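Search this site Enter keywords Go

The reach, the wrist and the 33 lost runs

8/28/22
By Kenna Mowat

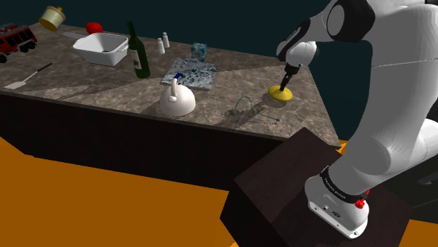 Those of you who stopped by the Flirnbridge office in July will remember that we were all in a very good mood. The simulated kitchen was finally behaving itself, the new countertop looked lovely, and Lutz Teuber had set up a batch of 200 overnight runs so that we could come in the next morning, pour our coffee and look at a nice long table of results. Well, we did get our coffee!

What we found was that the batch had quit after 33 runs. Every one of those had ended the same way, with the arm arriving at its target, pressing down, and then going right on pressing until the simulator threw up its hands and stopped. In the log the force at the wrist climbs and climbs (I'd never seen a number that long in that column, and neither had Lutz), and then the log simply ends.

Our first guess was the gripper. I'm a little embarrassed at how long we stayed with that guess, but we'd changed the finger settings only the week before, and it's natural to blame the last thing you touched. So Lutz put the old settings back, we ran it again, and it stalled again in just the same fashion. Then we blamed the planner. The people who look after Nisbet, our planning code, were very patient with us and sent back a kind note saying that their part was doing what it was told, and would we please check the heights.

So we checked the heights. When the kitchen was rebuilt, the countertop came in with a new collision shape, and that shape sat 4 millimeters lower than the surface you see on the screen. The objects had been placed by the old number. The target pose for the reach had been worked out from the new one. Put those together and the arm was being asked to bring its fingertips to a point inside the thing it was reaching for, and it did its level best to oblige.

Now, on a computer this costs you one night and some pride. What bothered me, and what bothered Lutz a good deal more, was that the force limit should have ended each run long before things got silly. We had one. It's in the settings file, plain as day, and it was being read by the old version of the run script and skipped by the new one, with no warning printed anywhere. If we'd carried that same script over to the real arm at Gratby, as we were planning to do in the fall, we could have had a bent finger or a cracked dish, and I don't like to think about somebody standing close by with a hand on the counter.

Here is how things stand now. The countertop shape has been fixed, and there's a check at startup that compares it with the visible surface and refuses to go on if they disagree. The run script will also refuse to start if it can't find a force limit. Lutz has written a short test that pushes the arm into the counter on purpose, at a crawl, and waits for the stop to trip. It takes about 15 seconds and we'd like everyone to run it before any batch, please, even a small one, even if you ran it yesterday.

If you have your own copy of the Paleck kitchen files from before this newsletter, do throw them out and fetch the new ones. And if your arm has been leaning on things in a way that seemed a bit much, write to me or to Lutz and send the log along. We're still going through older batches to see which results need to be redone.

Contact the newsletter desk | Copyright 2022 Paleck | Back to top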